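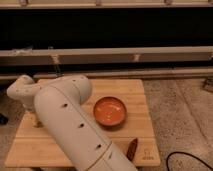
SULBRIDGE – Clemard, the maker of finishing oils for kitchen wood, will begin retail sales of its Fuvine board oil in January. The product was developed at the company's Sulbridge works and is intended for cutting boards, spoons, bowls and butcher block counters. It replaces the earlier two-part oil and wax kit, which will be withdrawn once existing stock is sold. Fuvine is a single-coat product for close-grained woods and bamboo, and it is formulated to leave the natural color of the surface largely unchanged. Pale boards with a visible strip grain, such as the square one shown, are the type most often reported by customers as having darkened unevenly under conventional oils.

Fuvine is a blend of refined plant oils and a hard wax. It contains no solvents, pigments or nut oils. The oil is applied with a lint-free cloth along the direction of the grain, left for 90 minutes, and wiped back. A second coat is optional on end grain, where absorption is higher. Full cure takes 5 days at normal room temperature, during which the board should not be washed or stacked.

During development, Clemard treated 1167 test pieces cut from maple, beech, cherry and bamboo stock. Each piece was put through repeated hand washing and air drying, then measured for cupping, color shift and water uptake. Results were used to set the ratio of wax to oil and to fix the wipe-back time given on the label.

"The earlier kit worked well on dark woods, but the wax step was often skipped," said Areti Papadakis, head of formulation at Clemard. "We wanted the wax in the same can and a cure time that a household could plan for. Bamboo was the hardest case, as the glue lines take up oil at a different rate from the strips."

Fuvine will be sold in two can sizes through hardware and kitchen supply stores. Distribution outside the Sulbridge area will be handled by Leitner, which has carried Clemard products under a supply agreement signed by managing director Brigitta Kaufmann.

"Orders for the larger can are open now to trade accounts," said Kanchan Agarwal, product manager at Leitner. "Store orders ship first, and direct orders follow."

Cans should be stored upright and away from frost. Used cloths must be laid flat to dry outdoors before disposal – oil-soaked cloths left folded or bunched can heat up and ignite. A care sheet is packed with each can.

Trade samples and safety data sheets are available on request from Ntombi Modise, Clemard press office, Sulbridge.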